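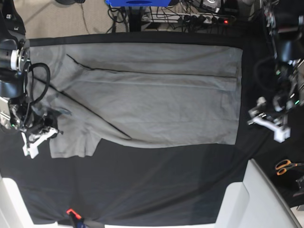 Folding T-shirts on a cloth-covered surface

March 12, 2019

I changed how I fold T-shirts in July and have kept the method long enough to write it down. The old way, held under the chin and folded in the air, gave me stacks that leaned and collars that stretched.

Lay the shirt face down and pull the hem until the side seams run straight. Smooth from the collar outward with a flat hand. Small creases running across the body can stay; a crease along the line of a fold should come out first.

Fold one side in to the middle of the shoulder, then turn the sleeve back on itself so that its edge lies parallel to the fold. Repeat on the other side. Bring the hem up to a point just short of the collar, then fold in half again.

The surface matters more than I expected. On bare varnish the bottom layer slides when the top one is pulled. On cloth it stays put. Black cloth also makes the edge of a gray shirt easy to see, though it collects lint and needs a brush every few loads.

Valentin Hauser wrote to say he folds the sleeves before the sides. I tried it on 90 shirts. It is slightly faster with heavy cotton, and with thin jersey the sleeve works loose at the second fold.

Sweatshirts are still unsolved. The hood goes in last for now.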